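Home | Visit | Open Day | Workshops | Contact

Bevstead Open Day: your questions answered
Posted in August by Maëlys Bodin

What is the open day?
One afternoon a year when the Bevstead workshop opens its doors and runs its robot arms for visitors. You can watch the demonstrations, talk to the people who build the grippers and look over the parts up close.

What will I see?
Short pick-and-place runs at the benches. An operator brings the gripper to a small object on the mat, and the next run uses another one. We favour toys and household bits over machined blocks, as soft and rounded shapes are harder to hold.
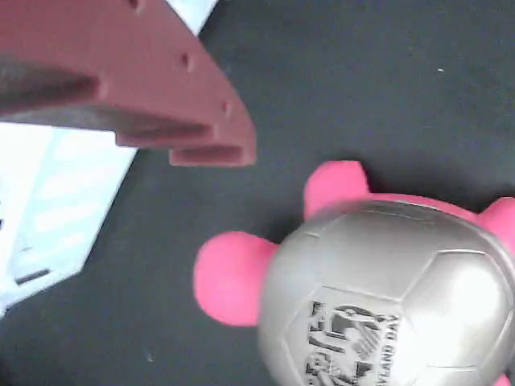
Gripper finger and toy turtle on the mat.

Do I need to book?
Yes, for the bench demonstrations. There are 200 places and each session runs for 60 minutes. The display in the Lebrun Room is open to anyone who walks in.

How much does it cost?
Entry is free. Parking in the lot behind the building is also free on the day.

Are the grippers bought or made here?
The plastic parts are 3D printed. Colour has no bearing on how a part performs. Florian Tanguy looks after the print room and will be at the Elo bench from 1 p.m. if you have questions about filament or wear.

Can I see the electronics?
Yes. The wiring is left exposed on the bench grippers so that a cable can be swapped without taking the whole thing apart. Please ask before touching a board or a connector. 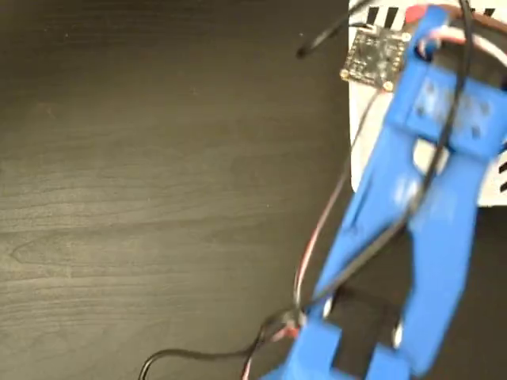

Blue printed gripper with its cabling, small circuit board behind.

Can my kids drive a robot?
Children eight and over can take a turn at the Edance station with an adult beside them. Turns are short when there is a lineup. The other benches are for watching only.

Is the building accessible?
The front entrance, both workshops and the washrooms are on the ground floor. The print room is up a flight of stairs and there is no elevator.

Can I take photos?
Yes, without flash. The light bothers the cameras on the benches.

Is there food?
Coffee and muffins in the foyer until they run out. No food or drink in the workshops, please.

Can I bring a school group?
We take groups in the morning, before the public sessions. Email Maëlys with your numbers and the grade level, and leave a phone number where we can reach you during the day.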